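Monday, August 26, 2024. Notebook, carton bench. Mostly me (Thenmozhi), with a couple of things Nandini asked me to write down before I forget them.
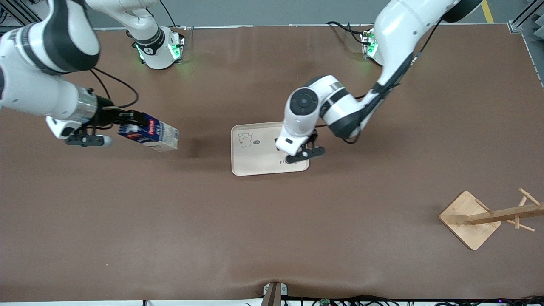 ## The mat

Okay, the brown mat. I love the color, I really do, a milk carton shows up on it beautifully and it's kind to the corners when one gets put down hard. But it wrinkles! The front edge is the worst, it sags a little there and we get that long crease running side to side. I smoothed it out before lunch and it was back by three. Aravind thinks we should pull the whole thing tighter from the far side and clip it. I'd sooner try a night rolled up the other way first, then clip if that does nothing. No tape, please. We did tape in July and I spent a whole afternoon picking the gum off.

If you're standing a carton up near the front, feel for the crease with your hand before you let go of it. A carton with one corner on a fold leans just enough to look fine and then it isn't.

## Cartons

Nandini wants everybody using the same words, so, for the record: the "side" is a long printed face, the "end" is the plain pale cardboard one. I've been saying "bottom" for the end all summer and so has Yae, and then Anil reads our notes and has no idea which way up anything was. Sorry Anil. Side and end from now on.

Weighing: I did the Tenavham carton twice because I didn't believe the first number. 794 g, then 794 g again, so I guess I believe it. The Prenitz one came out at 850 g. Both on the small scale (the big Nägeli one is still in the other room, and it only reads in steps I don't trust for this anyway). The small scale tops out at 2,000 g, so don't stack things on it to save time. Yes, I know who did that.

Still to weigh: the two Jurondale cartons at the back of the fridge. One has a dented corner. Keep it! I'd like a dented one in the set, they behave so differently when you squeeze them across the middle, and if you only ever handle perfect ones you get a very rosy idea of how stiff cardboard is.

## Lying down vs standing up

Long argument with Yae over tea about whether cartons should start lying down or standing. She says standing, that's how they live in a fridge door. I say lying down as well, half the ones in my kitchen are on their sides on the bottom shelf (caps tight, fingers crossed). We settled on doing both and writing the start position first on each line, before the weight. So "lying, 850" and so on. Short is fine, I just want to be able to read it in a month.

Also the printing. When a carton is on its side, write which printed face is up. Navy panel, brand label, whatever you can call it in two words.

## To do

- roll mat, leave overnight
- clips from Aravind (he says he has a bag of them)
- weigh both Jurondales, mark the dented one with a D on the end
- fix "bottom" in the July pages, Yae has started on hers
- ask Anil if he wants the weights in the shared sheet or only in here
- more paper towels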